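社区图书角改造项目进展报告

报送:Praltudel 基金办公室
项目执行:Dankwa 社区学习中心
填报人:Vichien Phetsri
日期:2023年11月16日

一、总体情况

本报告说明自七月上一次报告以来的工作。项目原定改造七处图书角,目前五处已经开放,一处正在施工,一处尚未动工。尚未动工的是河东旧粮站那一处,原因在第四部分说明。资金使用没有超出批准的预算,科目之间有一笔小额调整,已在九月的邮件里报备,贵方项目官员当时回复同意。

上一次报告里我们写过,七处可以在十月底全部开放。这个判断过于乐观,没有把雨季的影响算进去。北坡小学和码头两处的屋顶都漏水,木工要等屋顶补好才能进场,前后耽误了五个星期。

二、图书采购与编目

本期共采购图书2,000册,分两批到货。第一批以儿童读物和初级识字材料为主,第二批是成人读物,包括农技、缝纫、家庭记账和几种地方史。第二批到货时有一箱受潮,书商已经换货,没有另外收费。

编目使用 Jamovico 软件。原来的手工登记卡已经全部录入,录入过程中发现有些旧书重号,也有一些卡片对不上书。对不上的书单独列了清单,放在中心办公室,年底清点时再核一次。软件的借阅提醒功能暂时没有启用,多数读者登记时没有留电话,发不出提醒。下一步打算在办证表上加一栏联系方式,由读者自愿填写。

书标的问题还没有完全解决。第一批书标用的纸太薄,孩子翻几次就卷边。后来改用覆膜的,好一些,但是单价高。我们只给儿童读物换了覆膜书标,成人读物照旧。

三、开放与读者活动

已开放的五处图书角,每天下午开放,集市日延长到傍晚。新办借书证200张,其中一多半是小学生。成人读者偏少,这一点和申请书里的预期有差距。我们问过一些家长,他们说下午正是干活的时候,来不了。码头那一处从十月起试行晚间开放,来的人比下午多,主要是船工和摊贩,借得最多的是记账和修理类的书。

亲子阅读活动按计划进行。带读的人原来是中心员工,现在有两处改由退休教师负责,中心每次付交通补贴。补贴标准是参照当地小学代课的交通费定的,已附在财务明细里。

识字班没有按计划开。原来联系好的教师七月调走,接替的人选到十月才谈定。课程顺延到明年春季,这部分经费本期没有动用,留在账上。

四、场地与施工

木工由 Sumell 承接。书架、矮桌和窗边长凳都按图纸做,图纸在北坡小学试装以后改过一次:儿童书架最上一层降低了一掌的高度,矮桌的四角改成圆角。改图没有增加费用,工期多了两天。

板材的情况需要说明一下。合同里写的是统一规格的拼板,到货后有一部分纹理和颜色差别较大。我们和 Sumell 商量,颜色接近的用在书架正面,其余的用在背板和隔层,不退货。
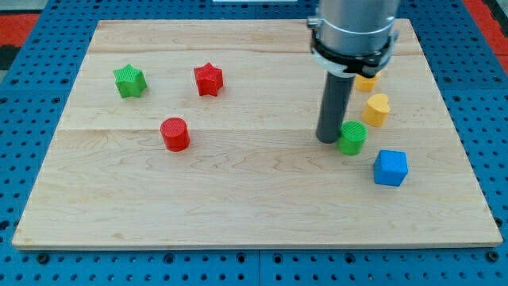 背板和隔层平时被书挡住,使用上没有影响,Sumell 为此在结算时减免了一部分运费。减免金额见财务明细第2页。

河东旧粮站尚未动工,是因为房屋使用协议没有签下来。房屋归镇里管理,镇里同意给图书角使用,但要求写明每年有哪些日子必须腾出来作会议用。我们提出的方案是把书架做成带轮子的,开会时推到墙边。镇里表示可以考虑,正式答复还没有收到。如果年底以前签不了,我们建议把这一处换到附近的卫生所旁边,那里有一间空房,面积小一些,修缮费用也低一些。换点需要贵方书面同意,届时另行申请。

五、下一阶段安排

正在施工的南街图书角,墙面和地面已经做完,剩下书架安装和电灯。电工排期已定,装完即可开放。

码头的晚间开放继续试行,到春节前看借阅登记再决定是否推广到其他几处。晚间值守的人工费原预算里没有,目前从活动费里支出,如果推广,这笔钱不够,需要和贵方商量。

年底清点由中心员工和各图书角管理人一起做,清点期间各处停止外借两天,阅览照常。清点结果和全年财务报表随下一次报告一并报送。

六、需要贵方协助的事项

请确认识字班未动用的经费可以结转到下一年度使用。

请告知换点申请是否有固定格式。上一次我们用的是自拟信函,后来又按贵方要求补填了表格,希望这次一次办完。

附件:财务明细、图书到货清单、借阅登记汇总。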